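February 2026, Sunday

Lounge room, sorting the sports clothes before they go to Brukar. Elias Awwad left me the list on the table, so I worked alone until lunch.

I use the sofa seat as the folding place. It is wide and soft, and the grey fabric makes the coloured pieces easy to find. The floor I keep only for the bags. The first bag had 43 pieces, and three of them go back to Karam for a new waistband.

The red one with the broad white stripe I put down on the seat as it came, still crumpled. This shiny sporty fabric does not hold a fold well - I must smooth it with the flat hand first, and then turn the corners in.
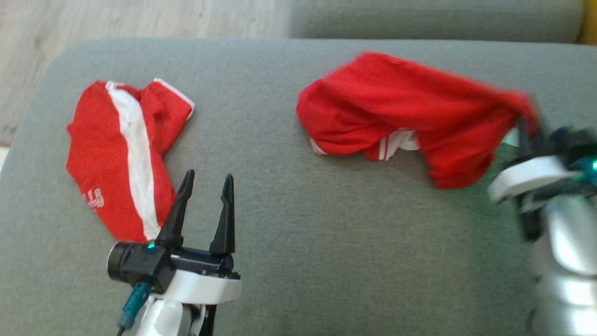

Still to do

Ask Elias if the printed letters should be on the outside after folding. I prefer outside, but the old note from May says inside.

Second bag, up to 21 pieces. Same order as the first.

Buy labels from Fladetti. The old ones come off from shiny fabric after one day.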